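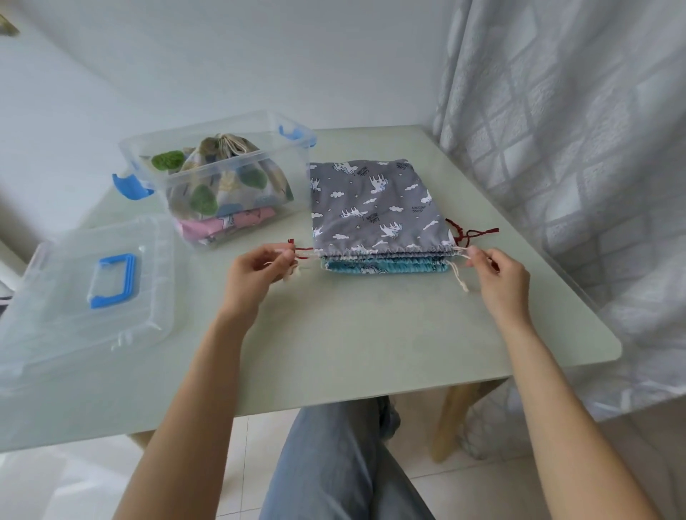

Cords are the worst thing you can give it, we were told before we had our coats off, and anyone who claims otherwise is selling something. I liked the woman from Brorkex for saying so. The invitation to the open afternoon at Noonan had said "hands-free bag closing", and I had driven over expecting to be sold something.

The cell is called Eler. It has two arms on one bench, a camera on a post between them, and fingers from Tritavetti with a soft pad glued to each tip. Its job is to take a fabric drawstring bag, find both cords, pull them apart until the neck closes, and put the bag in a box. A person does it without looking. Eler takes 20 seconds on a good one.

What I wanted to see was the upkeep, because the leaflet had nothing on it. The pads are the weak point. They pick up lint from the cotton, go shiny and start to slip, and a cord that slips on one side leaves you with a lopsided neck and one very long tail. The pads get wiped with alcohol every 4 hours and changed when the wiping stops helping. When is that? Whoever is on shift decides. I asked whether there was a grip test and got a shrug, then a longer answer about one being planned.

Changing them went well enough. Arms to the park position, stop button in, air off, two screws per finger, old pad peeled away with a plastic scraper. The new one has to sit square to the tip or the cord rolls out sideways. The first went on slightly crooked and came straight off again, which I took as a sign that this was the real routine and no show. After that comes a check of the closing gap with a feeler gauge, left then right, and the camera is shown a printed card so it can find the bench again. Start to finish it was longer than my tea stayed warm.

Then the restart. Of the first 4 bags, 3 closed. The other had its cord end tucked under the fabric, and the left arm pinched the hem, pulled, and set off a force alarm. Someone reached in (with the button pressed, I checked) and laid the cord out straight by hand. Fair enough, but if a person has to lay the cords out, I'd like that counted in the running costs. It isn't in the figures they handed round.

Knotted ends help, apparently, since the pads have something to catch on. Dark cords on dark cloth do not. Patterned cloth was said to be "mostly fine", and I could not get "mostly" turned into a number.

I'd go back in September, when the grip test is supposed to be in. Parking is behind the loading bay, and the sign for it faces the wrong way.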